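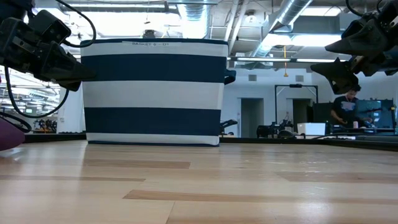

Wood in Use, handout 4: movement, moisture, and why tops split

Notes for the evening group. Read before the session if you can, bring a pencil. Corrections to Filipa Gouveia please, she keeps the master copy.

1. Where we got to

Last time: how a log is cut, through-and-through against quarter sawn. Growth rings, sapwood, heartwood. You should be able to look at the end of a board and say which side faced the bark. If not, go back to handout 2, the drawings on the second page.

Tonight: water. Nearly everything that goes wrong with a table goes wrong through water.

2. Two kinds of water

Free water – sits in the hollow of the cell. Leaves first. Board gets lighter, doesn't shrink.

Bound water – held in the cell wall itself. When this goes the wall gets thinner and the board shrinks.

The point between the two is called fibre saturation. Somewhere near 30% moisture for most timbers, but it varies by species, don't quote it as a law. Above that line no movement. Below it, movement with every change in the room.

Moisture content = weight of water divided by the weight of the DRY wood, times 100. Not the wet weight! Half the group had this wrong in the spring. Very fresh wood can be over 100%, sounds mad, follows from the sum.

Worked one. Sample weighs 560 g from the stack, 500 g after the oven. Water is 60 g. 60 over 500 is 0.12, so 12%. Fine for a house that's lightly heated, a bit high for a flat with radiators going all winter.

3. Which way it moves

Along the grain: hardly at all. Ignore it for furniture.
Across the rings (radial): some.
Round the rings (tangential): most, often near double the radial.

So a quarter sawn board moves less across its width than a flat sawn one out of the same log. Also why flat sawn boards cup. The bark side is closer to tangential, shrinks more, edges lift toward the bark side as it dries.

Get two offcuts, same tree if you can, one of each cut. Leave them on the radiator for a week. Measure the width before and after. Do it, it sticks better than reading.

4. Tops made of many boards

Wide boards are dear and they cup. So most tops are strips glued edge to edge. Things to decide:

Ring direction. Old argument. Alternate them and each board cups its own way, you get a shallow ripple. All the same way and the whole top bows in one curve, which the frame underneath can pull flat. Edeltraud Holzer alternates, Benedikt Nägeli never does, both have tables still standing. With narrow strips it matters very little.

Colour. Lay the boards out dry before any glue, in daylight, and walk round them. Heartwood and sapwood from one tree can look like two species. Either sort for an even top or mix on purpose, but decide. A single dark strip left in by accident will bother you for years. Mixing species: check they move by similar amounts first, or the joints end up proud of each other by February.

Grain on the faces. Try to get them all planing the same direction. You'll thank yourself at clean-up.

Glue. Ordinary PVA is plenty for indoors. Thin bead, rub the joint, clamp above and below in turn so the top doesn't fold. Small squeeze out along the whole line is what you want. Gaps in the squeeze out = gaps in the glue.

5. Fixing the top down

THE mistake. Screwing or gluing a solid top hard to its frame all the way round. Top wants to shrink across the width, rails (long grain) won't let it, something gives. Usually a split from one end.

What to do instead –
Buttons: little wooden blocks with a tongue, tongue sits in a groove in the rail, screw goes up into the top. Leave a gap at the sides of the table for the top to move in.
Slotted holes: same idea in metal brackets. Slot runs across the grain. Fitting them the wrong way round is commoner than you'd think.
Fix tight at the centre if you like, then movement is shared between both edges.

Breadboard ends: glue the middle only, peg the rest through slots. They will never sit flush all year. Warn whoever is getting the table.

6. Finish

A finish slows the water down. Does not stop it. Oil slows it least, hard varnish a good deal more, and a high gloss shows every ripple and sanding scratch, so be fussy about preparation.

Finish both faces. Underside as well. A top sealed on one face takes up water unevenly and cups, and people then blame the timber. Same number of coats top and bottom, or near enough.

Oily rags: lay them out flat outside to dry or put them in a bucket of water. Never in a heap, they can catch fire by themselves. I will keep saying this.

7. Case for discussion

The Clullell table. Long dining top, beech, made in July in a damp workshop, moved to a heated flat. Screwed through the rails into the top, twelve screws, no slots. Oiled on the upper face only. By the new year it had a split from one end and a cup you could roll a pea down.

List what went wrong, in order of how much damage you think each did. Lorenz Gruber's repair notes are in the blue folder, please read them after you've had a go and not before. Would finishing both faces have saved it on its own? Argue either way.

8. For next time

Bring one glued-up panel, any size, with the ring direction pencilled on the end.
Weigh your sample block same time each evening and write it down. Keep it off the window sill.
Read the chapter on frame and panel doors, skip the bit on curved work.

Moisture meter is shared, put it back in its case wiht the pins covered. Spare batteries are in the drawer under the kettle.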